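Search this site
Enter keyword
Home | Kitchen | Closets | Desk & Paper | Workshop | Ask Us

Clear the Desk Before You Buy Another Desk Organizer

By Azra Softić
Sunday, November 2, 2025

I own 3 desk organizers. For most of last winter they lived on my desk, under the paper they were bought to organize, and I was thinking about a fourth.
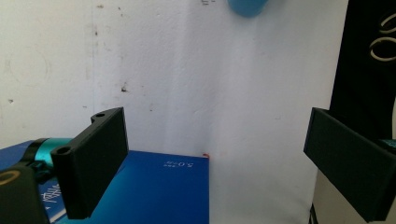 A blue book lying flat, with white space beside it.

What finally worked was dull and free. Set a timer for 20 minutes and take everything off the desk. Everything, including the mug you have feelings about. Put it on the floor, where it will be in your way and you'll have to deal with it before dinner.

Wipe the bare surface with a damp cloth and a drop of dish soap, then dry it. On a white desktop, ink rings come up with a little baking soda paste. Go easy on it, and try a corner first. I went at mine like a scrubbed pot and now have a dull patch shaped like Ohio.

Bring back one book or notebook, the one you'll open today. Lay it flat on the left if you're right-handed, so your writing arm has room. Other books go on a shelf, spines out. A stack on the desk is a shelf that falls over.

Glossy covers pick up fingerprints and slide around. A dry microfiber cloth takes care of the prints. For the sliding, cut a square of rubber shelf liner and tuck it underneath.

Pens: keep two. Test the rest on scrap paper and be ruthless. My neighbor Fatos Popescu tested 45 and saved six, then put the dead ones back in the drawer "for parts."

Loose paper gets one tray. When the tray is full, you sort it, even if there's something good on TV. Mine has been full since July.

Next week: the cable drawer.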